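Last updated: November 2025

4.2 The bed as a table

The most exciting thing in the Arrieta diaries is how often the bed turns up in daylight. We had asked the 20 households to write about storage, and we expected closets, drawers and maybe a hallway bench. What came back, in over 4,000 entries, was page after page about the mattress: clothes sorted on it, suitcases opened on it, tax papers spread across it, a sewing pattern pinned out on it for most of a weekend. One writer called it "the only flat place in the apartment that is mine before nine at night."

Cantero's earlier work in Daltley treated this as a shortage of furniture. We read it differently. Households with a large dining table used the bed just as eagerly, and several gave the same account of it - a bed can be reached from more than one side, it is soft, and it has a built-in deadline. Whatever lands there has to be dealt with by bedtime. Esperanza Barrios, who coded the evening entries, named this the "sleep clock," and we love the term enough to keep it for the rest of the paper.

Making the bed matters too. Many entries record a sheet pulled flat in the morning and then pressed into service within the hour, so the made bed works as a cleared counter (Figure 2). Pillows usually stay at the head while the middle of the mattress takes the load.

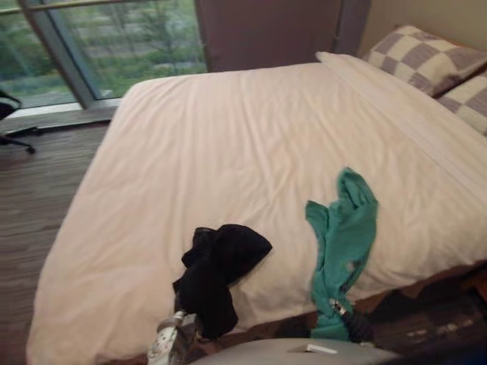
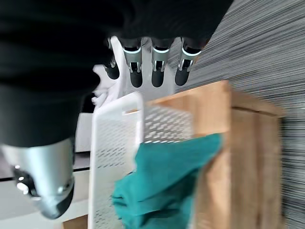
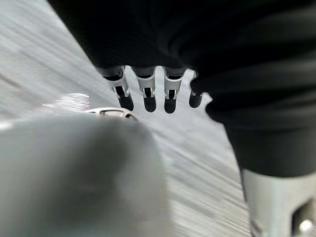
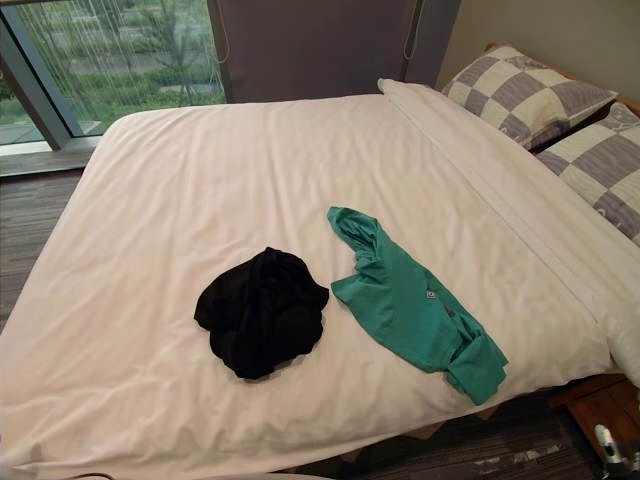
Vol. 4, No. 2

Figure 2. Made bed and soft folds. First: white sheet with the top band turned over below checkered pillows. Second and third: creases in a black covering, close view. Fourth: a black garment beside a teal-green T-shirt on a white sheet.

Clothes are by far the richest case. Writers drew a fine line between garments that were "down" (dropped, not yet judged) and "out" (spread so that a choice could be made), and they used these words with wonderful consistency across families who had never met. Things that were down could sit through dinner. Things that were out made people restless, and the entries get shorter and crosser until the drawer is closed again.

The Amuditz households are the exception. They sort on the floor, on a blanket kept for that purpose, and Section 4.3 takes up their case.

Get new issues of Skumeo by email. Enter your address to join the newsletter.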